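보낸사람: Boglárka Deák
받는사람: 철도시설 전력 메일링 리스트
날짜: 2020년 1월 27일
제목: Re: [역사전력] Dutville 역 승강장 지붕 축전 설비, 역조류 차단 설정값

Dorin Vasiliu 님이 쓰신 글:
> Dutville 역 2번 승강장 지붕 발전분을 역사 저압반에 직접 붙이는 안을
> 검토 중입니다. 현재 도면에는 인버터 출력이 조명 분전반 모선으로 들어가고,
> 잉여분은 축전지로 가게 되어 있습니다.
>
> 질문은 두 가지입니다.
> (1) 심야에 승강기와 환기 부하가 모두 빠진 상태에서 축전지가 방전 모드로
> 남아 있으면 수전점 역전력 계전기가 동작합니다. Zileck 역에서는 이걸
> 어떻게 처리했는지요.
> (2) 통신실 전원을 같은 모선에서 받아도 되는지요. 시공사 Fjeld 쪽은
> 문제없다고 하는데 저는 고조파가 걸립니다.
>
> 

Dorin 님,

(1)번부터 답합니다. Zileck 역도 초기 설계는 말씀하신 구성과 같았고, 시운전 때 같은 현상이 나왔습니다. 계전기 정정값을 올려서 피하는 방법은 배전사업자 협의가 필요하고, 협의가 되더라도 권하지 않습니다. 저희는 계전기는 그대로 두고 축전 제어기 쪽에서 방전 하한을 잡았습니다. 수전점 전력이 7 kW 아래로 내려가면 방전 지령을 0으로 묶고, 이 상태가 400초 지속되면 제어기를 대기 모드로 넘깁니다. 복귀는 자동으로 하되 첫 차 운행 전 조명 점등 신호를 조건에 넣었습니다. 조명 신호 없이 수전 전력만으로 복귀시키면 청소용 장비가 붙었다 떨어질 때마다 모드가 왔다 갔다 합니다.

주의할 점은 계측 위치입니다. 도면의 변류기는 저압반 2차측에 있는데 승강기 반은 그 앞단에서 분기됩니다. 이대로면 제어기가 보는 값과 계전기가 보는 값이 승강기 부하만큼 다릅니다. 변류기를 수전 주차단기 직후로 옮기거나, 승강기 분기에 하나를 더 달고 합산해야 합니다. Zileck에서는 합산으로 했고 통신 지연이 문제가 되어 나중에 옮겼습니다. 처음부터 옮기는 편이 공사비가 적게 듭니다. 변류기 극성도 시운전 전에 한 번 더 확인하십시오. 도면과 현물이 반대인 경우가 있었습니다.

(2)번은 반대합니다. Fjeld가 제출한 고조파 자료는 인버터 정격 출력에서 측정한 값입니다. 경부하에서는 전류 왜형률이 올라가고, 통신실 정류기가 같은 모선에 있으면 두 장비의 필터가 서로 영향을 줍니다. 왜형률 절대값이 한도 안이라도 통신실은 기존 계통에서 별도로 받는 것이 맞습니다. 기존 케이블 307 m를 재사용할 수 있는지는 절연저항 측정 결과를 보고 판단하시면 됩니다. 측정값이 기준에 못 미치면 교체 구간을 전체로 잡지 말고 접속함 단위로 끊어서 다시 재 보십시오. 침수 이력이 있는 승강장 하부 구간부터 보는 것이 빠릅니다.

접지에 대해서는 질문이 없었지만 덧붙입니다. 지붕 구조물 접지와 전차선 귀선 쪽을 어디서 묶는지가 도면 두 장에 서로 다르게 그려져 있습니다. 배치도에는 승강장 끝단, 단선도에는 전기실로 되어 있습니다. Batetti에 문의했더니 배치도가 구판이라고 하는데 개정 번호는 같습니다. 교류 구간이니 누설 전류보다 접촉 전압이 문제입니다. 승강장 난간과 지붕 기둥이 서로 다른 접지에 물리면 승객이 동시에 닿을 수 있는 거리에서 전위차가 생깁니다. 4월 현장 입회 전까지 어느 쪽인지 문서로 받아 두시기 바랍니다. 구두 확인은 준공 서류에 쓸 수 없습니다.

축전지실 환기는 현재 풍량이면 됩니다. 다만 환기팬 전원이 축전지와 같은 비상 차단 회로에 들어가 있습니다. 비상 차단 버튼을 누르면 팬도 같이 멈춥니다. 팬은 소방 전원 쪽으로 분리하고, 차단 시 운전 지속 여부는 소방 담당과 협의해서 정하십시오. Zileck에서는 준공 검사에서 지적을 받고 나서 고쳤고, 배선 경로를 새로 내야 해서 방화구획 관통부를 다시 시공했습니다.

정리되지 않은 항목이 하나 있습니다. 축전 제어기 이벤트 로그의 시각 동기입니다. 역사 감시반은 중앙 시계를 받는데 제어기는 자체 시계를 씁니다. 계전기가 동작했을 때 선후 관계를 따지려면 초 단위로도 부족합니다. 저희도 아직 수동으로 맞추고 있습니다. 이 문제를 해결한 역이 있으면 리스트에 알려 주시기 바랍니다.

제어기 설정 파일은 용량 때문에 리스트에 올리지 않고 따로 보내겠습니다. 파일을 넣기 전에 펌웨어 판번호를 먼저 확인하십시오. 구판에서는 방전 하한 항목이 무시되고 경고도 나오지 않습니다.
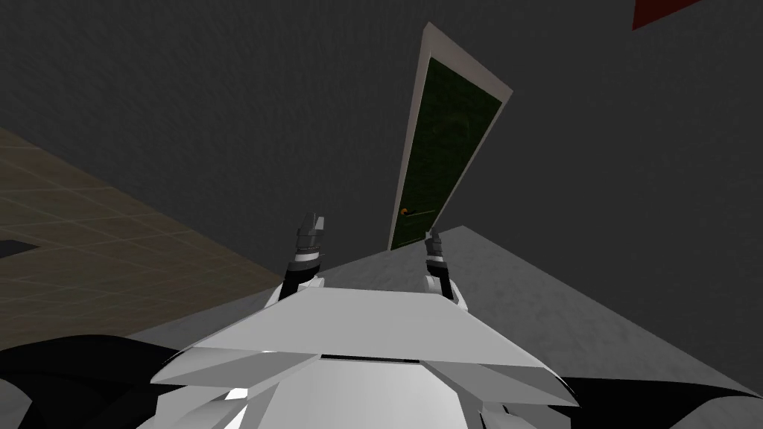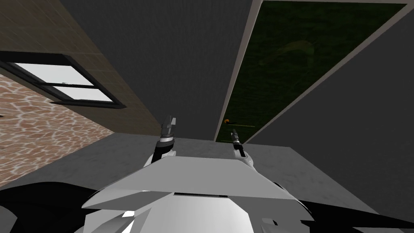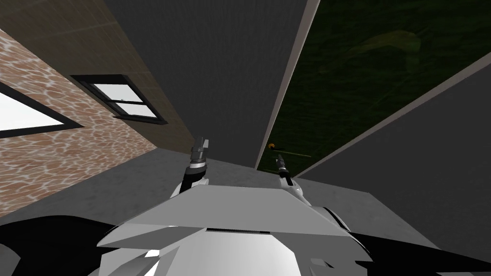

첨부 3건: 시뮬레이션 화면, 로봇 상체와 좌우 그리퍼

Boglárka Deák
Zileck 역 전기설비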